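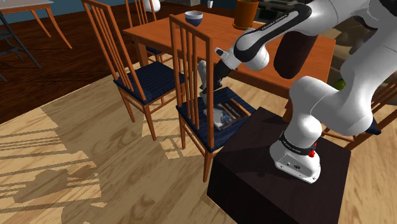
Talldale Community Repair and Reuse
Progress report to the Maes Fund, second period, to the end of July

1. Summary

Work in this period went mostly to plan. The Dirkitham store is open, the delivery round has been extended to Tisbridge, and the upholstery course has run once in full. Spending is under budget on transport and over budget on storage. We are asking for one change to the grant, set out in section 5.

2. Furniture collected and passed on

We took in 1243 pieces of household furniture during the period. Tables, chairs and chests of drawers made up most of it. Beds are still the item families ask for most, and we still can't meet that demand, as we only accept mattresses with a readable fire label.

Deliveries went to 375 households. Most were referred by housing offices, and the rest came through schools and the two advice centers. The wait from referral to delivery got shorter in the spring and then longer again in June, when the larger van was off the road for a gearbox repair. Dale Kennedy rearranged the round so that Tisbridge addresses were done on the same run as the Dirkitham collections. We have kept that arrangement now that the van is back.

3. Repair workshop

The workshop handles loose joints, broken slats, stuck drawers and surface damage. We stopped stripping and repainting large wardrobes in May. Each one tied up a bench for several days and few families wanted them afterward.

The upholstery course had 20 places and all were filled. Two people left early, one for a job and one after moving away. The others finished and each took home a reseated chair. Jasper De Graaf taught the course and has agreed to teach it again in the fall, with one change: the session on webbing will be split in two. People found it rushed.

4. Premises

The Dirkitham store has more floor space than the old unit but a lower door, so tall pieces have to be tipped to get them in. The roof leak reported last time was fixed by the landlord at no cost to us. Heating is still a problem. The quote for a new heater came in higher than expected and we are waiting on a second one.

Rent went up by 38 dollars a month from the start of the new lease. That increase, along with extra shelving, accounts for the overspend on the storage line.

5. Request to the fund

We would like to move the unspent part of the transport line into storage for the rest of the grant year. The total would stay the same. A revised budget sheet is attached.

6. Next period

Planned work is as follows:

Run the second upholstery course.
Settle the heating before the cold weather.
Sign a written referral agreement with the Tisbridge housing office, which has so far been informal.
Replace the paper collection book with a shared calendar that the drivers can update by phone.

Receipts for the period are held at the Dirkitham office and can be sent on request.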